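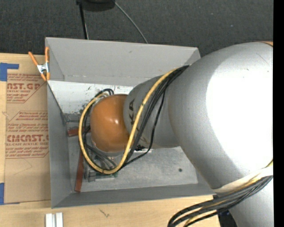

Robot arm reaching into a gray bin on a wooden tabletop.

Come sit in on immigration court with me! I'm Zhiqiang Su, and I run the court-watch program at Rinach Legal Aid (just me and a very old coffee maker, most days). I'm looking for people to observe hearings and take notes on how they go, things like whether an interpreter showed up and how long folks waited.

Last year our observers sat through 166 hearings, and I'd love to hit 200 this time. You don't need a law degree. You do need to be 18 or older, write fast, and keep quiet for a whole morning, which I still find hard. Spanish or Mandarin is a big plus!

Training is one Sunday afternoon at our Prisel Street office. After that it's two mornings a month, and I can pay back up to $40 a month for parking or bus fare.

Want in? Call the front desk and ask for me, or just stop by before noon.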